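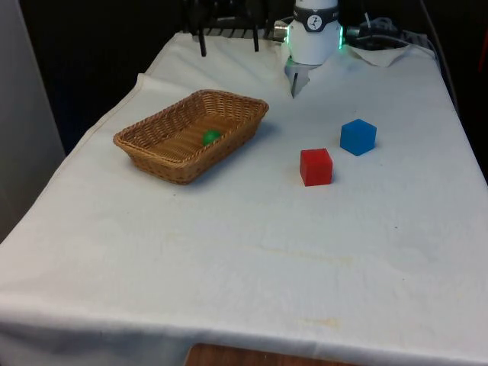

How a Basket Is Woven

A basket is a container made by crossing long, bendy strips over and under each other. It needs no nails, and often no glue. The strips hold each other in place.

People have been making baskets for thousands of years, on nearly every part of the Earth where plants grow. Some are as big as a bathtub. Others fit in your hand. The shallow kind with four sides, like the tan and brown one with the green ball in it, is the shape many families use for bread.

What does "wicker" mean?

Many people think wicker is a plant. It is a way of weaving. You can make wicker from many different plants, and even from paper or plastic.

Here are some of the materials weavers use:

Willow - thin, straight shoots cut from willow trees. They bend well after they have been soaked in water.

Rattan - a climbing palm that grows in warm forests. Its stems are very long and solid all the way through.

Reed - in craft stores, this usually means the inside part of a rattan stem, cut into round or flat strips.

Rush and grass - soft plants that are twisted or braided before they are used.

You can't always tell what a basket is made of by looking at it from far away. Up close you can check whether the strands are round or flat, and whether they feel smooth, hairy, or papery.

The parts of a basket

The bottom of a basket is called the base. The base is often made first, and it is often flat so that the basket will not tip over. It may be woven in a different way from the sides, and it can be a lighter color too.

The stakes are the strips that stand up from the base. They are a bit like the posts of a fence. The weavers are the strips that go in and out between the stakes. (A person who weaves is called a weaver as well, so you have to pay attention to which one is meant.)

The top edge is called the rim or the border. Look at the rim of a basket and you will often see that it is thicker than the sides. This is the part people grab, so it gets a lot of wear. The ends of the stakes are usually bent over and tucked in there, or an extra strip is wrapped around the edge.

Why doesn't it fall apart?

Take two pencils and lay one across the other. They roll apart easily. Now think of a strip that goes over one stake, under the next, over the next, and under the one after that. It is pinched each time it changes sides. The next row does the opposite, going under where the first one went over.

When two things press together and rub, they resist sliding. We call this friction. One crossing has only a little friction. But even a small basket can have some 300 crossings, and a big one can easily have more than 1,000. All those little pinches add up, and the basket keeps its shape.

A tight weave has small gaps and holds small things. A loose weave has big gaps. Loose weaves are good for onions and potatoes, which keep better with air moving around them. A ball or a block can go in either kind, but dry rice would need a very tight weave or a cloth lining.

Why soak the strips?

Dry willow snaps if you bend it sharply. Water makes the plant fibers softer, so they can curve without breaking. As the basket dries, the strips stiffen again and stay in their new shape.

Thin reed may need only a few minutes in warm water. Willow with the bark still on can need days. If a strip starts to crack while you are working, wet it again.

Square corners and round corners

Round baskets are the easiest to weave, as the weaver strip can keep traveling around in a big curve. A basket with four sides has to turn a corner four times in every row. Many weavers put a stronger stake at each corner, or they press the strip down with their fingers as it turns. The corners still come out a little rounded on many baskets.

Try it: weave a paper mat

A mat is like the base of a basket. You will need two sheets of paper in different colors, scissors, and a glue stick.

1. Fold the first sheet in half. Cut lines from the fold toward the open side, a finger's width apart. Stop before you reach the edge.

2. Open the sheet. The long slits make your stakes.

3. Cut the second sheet into strips the same width.

4. Push one strip through the slits - over, under, over, under - until you get to the other side.

5. Start the next strip the opposite way: under, over, under, over. Slide it up close to the first one.

6. Keep going until there is no more room. Glue down the ends of the strips.

Hold up your mat and pull gently on one of the middle strips before you glue it. Can you feel the friction? Now try the same thing with only one strip in the paper and see how much easier it slides.

Looking after a basket

Wipe it with a dry cloth or a soft brush. If something sticky has spilled on it, use a damp cloth and let the basket dry in the air. Keep it away from heaters, which make the strands brittle. Don't leave it in a wet place either, or mold can grow between the strands.

Words to know

Base: the bottom of a basket
Border: the finished top edge
Fiber: a long, thin thread that is part of a plant
Friction: the force that makes it hard for two touching things to slide
Stake: a strip that stands up and gives the basket its shape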